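Two grippers, one desk, no winner

June 2025

I have now spent 13 evenings comparing two grippers, which is more attention than I have given to some jobs. The contenders are the Plornen, which came with the arm, and the Fidness, which Nhàn Lương lent me in April and has very politely not asked for back.

The spec sheets were no help. Both claim a soft touch. Both show a photo of the thing holding an egg. I don't need an egg held. I need a marker lifted out of a desk organizer full of other markers and put back without a fight, and then I need that done again with the alarm clock, the rubber stamp and the phone.
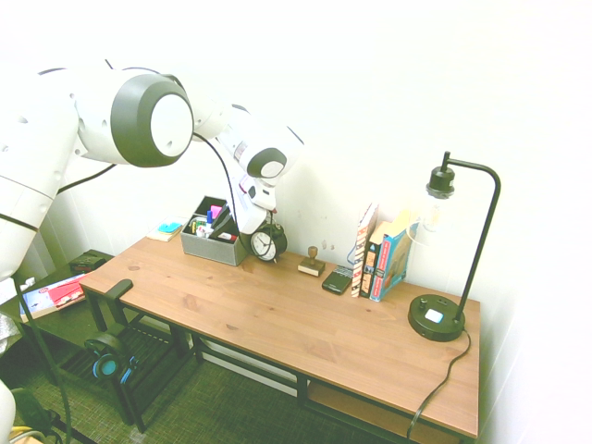

So I wrote a list of 19 moves and ran it with each gripper, same speed, same starting pose. The Plornen is the better behaved of the two. It closes evenly, lets go when told, and has never once lost its connection to the Mirkuron controller. It is also wide in the shoulders, so anything standing near the wall gets nudged on the way in. The clock went over twice. It has bells on top and did not suffer quietly.

The Fidness is slimmer and gets into tight spots well, but it reports "grasp OK" with the confidence of a man who has not looked. I logged 141 grasps with it and stopped trusting that message before I was a quarter of the way through. Senyo Dankwa says I should read motor current instead and ignore the flag. He's right, and I'd like it noted that he said so in April, when I wasn't listening.

The organizer is still the worst of it. Fabric sides give when you push on them, so a marker leans one way on the approach and another way by the time the fingers close.

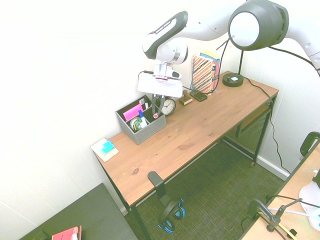
Fingers in the organizer, near the red-tipped marker.

Flat things are a draw. Neither gripper can get under a phone lying on a desk, and I refuse to put the phone on a little stand just to improve my numbers.

Next up is the set of longer fingertips from Chaudhary, if they ever ship. The grip force setting stays at 3000 until then, in whatever units Mirkuron thinks those are. The manual has a whole page on it and the page is blank.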